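Ikthorpe Summer Fair - a big thank you

Well, what a lovely day we had of it on the green! The rain that had been promised all week went off towards Grerkstead instead, and more than 40 of you stayed on for the tug of war, which Jurnton won again (we shall say no more about that). The cake stall had sold out by lunch, the plant table took far more than it did last June, and the old bell, cast in 1703, was rung for the opening just as it should be.
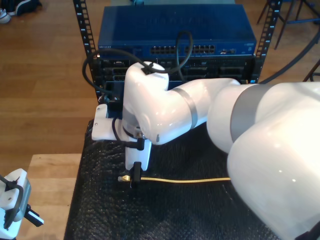 White robotic arm with its gripper pointing down.

If you took home a blue cake tin by mistake, do please drop it back at the hall - there are 17 left to collect as well, all washed and waiting in the kitchen.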